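The Long Wait for a Robot That Tidies

My grandmother's kitchen drawer stuck. You had to lift the front a little, lean your hip into the cabinet and pull slightly to the left. Everyone in the family learned this by the age of seven, including a cousin who later failed shop class. I bring it up because I spent a good part of September asking engineers when a machine might be able to do the same, and most of them wanted to talk about something else.

What they like to talk about is factories. In a factory, the part arrives facing the right way, at the right height, every time. Ilari Niskanen spent years putting arms on packing lines before he joined Staseton, a small company with its eye on the home, and he speaks of his old job the way people speak of an easy first marriage.

"The box was always the box," he told me. "Now I have a drawer, and a thing on top of the drawer, and somebody wants the thing moved first."

Staseton's household tests happen on plain white tables, with furniture small enough to carry under one arm. The company will put a storage box in front of a robot and ask it to do what any tired parent does at nine at night.
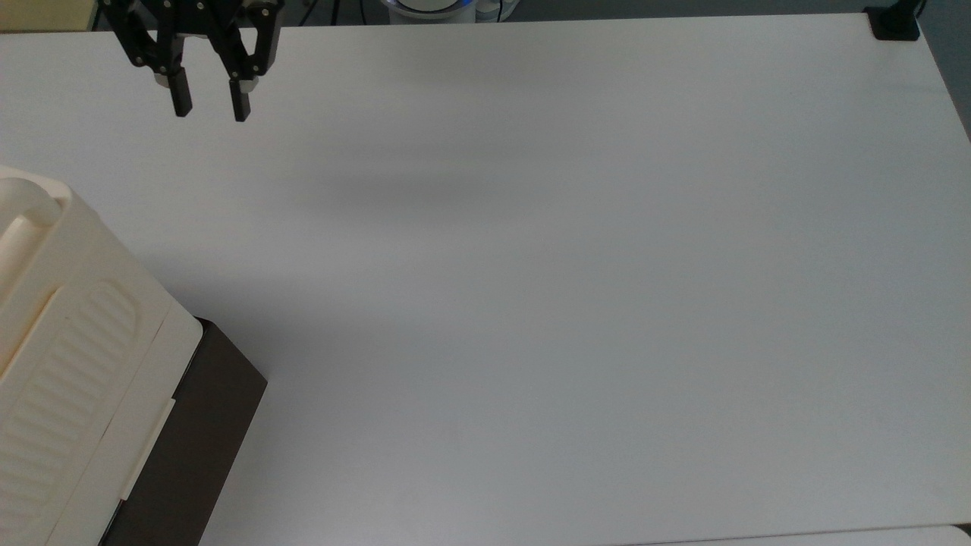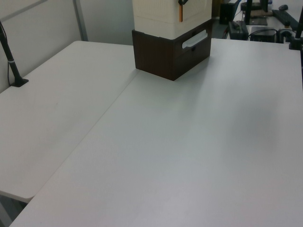

Niskanen's colleague Viola Orlandini keeps the scores. A good week, she says, means the robot opens a drawer it has practiced on in 70 tries out of 100. She said this with real pride, and I tried to receive it in the same spirit, while privately imagining a dishwasher that washed 70 plates and flung the rest into the yard.

The trouble with a handle is that you have to be nearly right about it before you touch it, and then you have to notice how wrong you were. People do this with their skin. A robot does it with whatever its makers could afford to put in its fingertips, plus a great deal of arithmetic. Lids are worse. A lid that lifts looks very much like a lid that slides, and a machine that guesses wrong will keep pulling with the calm of the truly uninformed.

Sunita Pennington has seen the other end of the business. She manages a repair shop that bought an arm from a supplier called Cemeck to sort returned parts. It now does one job, moving finished trays from a bench to a rack, and does it beautifully. The sorting went back to Kwame Alhassan, who had been doing it before and was gracious about the whole thing.

"I wave at it in the morning," Alhassan said.

Orlandini thinks the home robot will come in pieces: first something that wipes, then something that fetches, and much later something you would trust with the good glasses. I asked her whether she would have one in her own apartment. She asked how much it weighed, and whether I was going to print the answer.

My grandmother's drawer belongs to my sister now. She has waxed the runners and it still sticks.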